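Teaching the arm by hand: small parts from rack to rack

Quick write-up of how we do the rack job on the Kurkia cell. Assumes you've already got the arm powered, homed and talking to the Zetenton recorder. If not, do that page first.

What you need

Two racks with lids. Green cloth, pulled flat where the racks go (wrinkles further out don't matter).
Handful of light blue parts. Not a full set, you'll be picking them up off the floor.
Second person if you can get one. One on the arm, one on racks and the stop button.

Setting up

1. Racks side by side, small gap. Lids open and tipped back, well clear of the fingers.
2. Check the cable loops. They need slack for the whole reach, so run the arm to both far corners by hand before you record anything. Too tight and the arm pulls back at you — you'll feel it and so will the recording.
3. Zero the force sensor with the gripper empty. Every time. I forgot on Saturday and lost a whole morning's takes.
4. Speed limit to 9 percent for remote control. Put it up later if you must.

Recording a demo

Hand guiding first. Hold it at the bracket, never by the fingers. Press the free-drive button, bring the gripper over the part, stop, let it settle, then straight down. Close. Straight up. Slow is fine, jerky isnt.

Going by remote instead, same order of moves, but pause above the hole before you lower. Depth is hard to judge from the screen. Cosberg handset or the Vachon pendant, either works, just dont swap between them half way through a set.
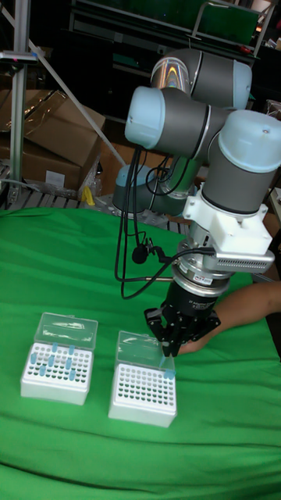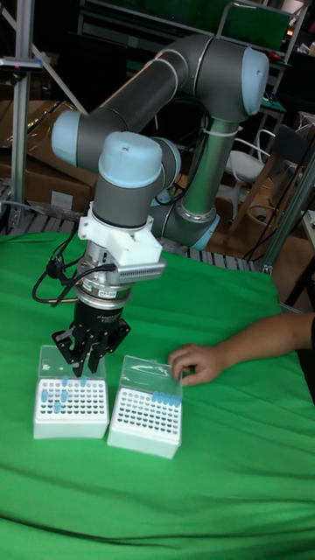 Gripper down at the racks, both lids open, a hand close by on the right.

One pick and one place = one demo. Stop the recorder, save, name it, next. Don't chain them together, splitting them afterwards is miserable.

Mix it up too. Different holes, front and back, left and right. Scatter the parts between takes. We had 41 good demos all from the same corner once and the thing was useless anywhere else.

Bad takes

Dropped it? Bumped the lid? Knocked the rack? Bin it, start again. Dont try to rescue it half way. Exception: if you miss the hole, lift, and go in clean the second time, keep that one and tag it "retry". Those are worth having.

Replay

Play back one demo at low speed with the parts in the same spots. Hand on the stop. If the fingers come down a touch off, check the rack hasn't crept on the cloth — usualy that. Mark the corners with tape.

If replay stops with a force error, go back to step 3.

How many do you need? Depends. We got something usable out of almost 2,000 across all the hole positions. Fewer if you only care about one row.

Next page: exporting the set and checking timestamps.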